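4.3 Recording a two-handed sorting session

Use this section when you collect examples with both Galtik hand-held grippers. For single-gripper work, see 4.2. The grippers must already be paired and calibrated (section 3).

What you need

- Two Galtik grippers, left and right, charged
- A phone or laptop signed in to Plulel
- A tray or shallow box with low sides
- Objects of mixed size and firmness
- A steady surface you can reach from three sides

Prepare the area

1. Put the tray where both grippers can reach every corner of it. A table, bench or bed is fine as long as the tray does not rock.

2. Place the objects in the tray. Leave finger space around at least two of them. The others may touch or overlap.

3. Open the curtains or turn on the room light. Do not change the lighting in the middle of a session.

4. Leave ordinary household items where they are. The Truser training set needs varied backgrounds, and a cleared room adds little to it.

Note: Change the location after every 77 episodes. Moving the tray to the other end of the same table does not count as a change.

Record an episode

5. In Plulel, choose New session, then Two-hand sort. Enter the task sentence in plain words, for example "Pick up the date and put it in the bowl." Use the same sentence for every episode of that task.

6. Hold both grippers open above the tray and wait for the tone.

7. Bring the first gripper down over the object. Line up the blue pads with the widest part of the object that you can reach, then squeeze the trigger slowly until the fingers stop.

8. Bring the second gripper to its own object. The two grippers may work close together, and one may pass in front of the other. Keep the linkages from touching. 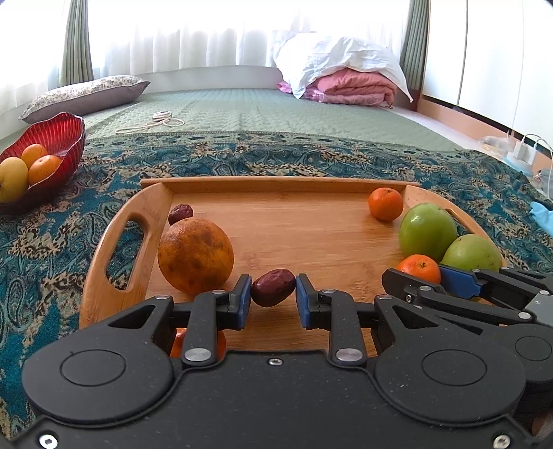 Figure 4-6. First gripper at a date, second gripper at a mandarin.

9. Lift, carry and release. Move at the speed you would use with your bare hands. If you miss a grasp, open the fingers and try again without stopping the recording. Missed grasps followed by a good one are kept and tagged as recoveries.

10. Return both grippers to the open position above the tray and press End. The episode is saved when the counter goes up by 1.

CAUTION: Keep hair, sleeves and fingertips away from the pivot pins while the trigger is moving. The links can pinch.

CAUTION: Do not use fruit that is split or leaking. Juice on the pads changes the grip and can get into the lower joints. Wipe the pads with a damp cloth and let them dry before you go on.

Choosing objects

Small, wrinkled or soft objects such as dates need a light squeeze and give the most useful force readings. Round, smooth objects such as apples and mandarins tend to roll and give good examples of correcting a grasp. Put both kinds in the same tray. If an object is wider than the fully open fingers, leave it in as an obstacle and do not name it in the task sentence.

Rearrange the tray after every 2 episodes. Turn some objects, swap others and vary which hand goes first.

How many to record

A new task needs 849 accepted episodes before Truser can start a first training run. For tasks with more than one kind of object, record 2,000. Rejected episodes do not count toward either number. The accepted total is shown at the top of the session page and updates overnight.

Common reasons for rejection

Tracking lost: a gripper was pointed at a blank wall or covered by a sleeve. Start again with the gripper facing the tray.

Hand off: an object was passed by hand during the recording. Use only the grippers between the tone and End.

Wrong sentence: the object moved does not match the task sentence. Correct the sentence under Edit session if the movement itself was good.

Clock drift: the two grippers are out of step. Repeat the Carvalho sync check in 3.5, then record the episode again.

When you finish, leave the grippers switched on until Plulel shows Upload complete. Then go to 4.4, Reviewing your episodes.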